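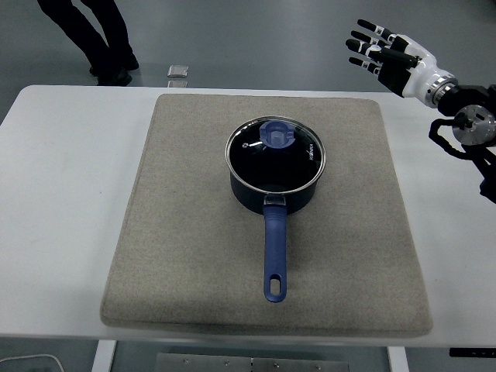
*Fig. 1 – Lid task, saucepan on the felt pad, right hand open and clear of the pot.*

**Unit 4 notes: the lid slip (Pidar cell)**

Read before lab. Umesh Rajput wrote the fault log, most of this comes from there.

What happened
- Task: grip blue knob, lift lid, hold, put back.
- Run 111 of 200. Hand closed, arm went up 20 mm, knob slid out of the fingers. Lid dropped crooked on the rim.
- Controller still said GRASP OK. Arm carried on to the put-back move with nothing in the hand and pushed down on the lid.
- Pot got shoved, handle swung round over the edge of the pad. Aurelia Bucur hit the e-stop.

Why
- Grasp check only looked at finger position. Fingers stopped in the right range, so it passed. No force check after lift!
- Knob flares at the base. Grip a bit too high and there's not much to hold.
- Force limit on the down move had been left at the setup value from July. Never put back.

Fixes
1. Check grip again after lift, before anything else moves.
2. Lost grip = stop and hold. Do not go on to the next step.
3. Limits get read out loud at the start of each shift.
4. Stand back from the table while the arm is live – e-stop in reach of whoever is runing it.

For next time: which of the four would have caught it on it's own? Half a page, bring to room 155.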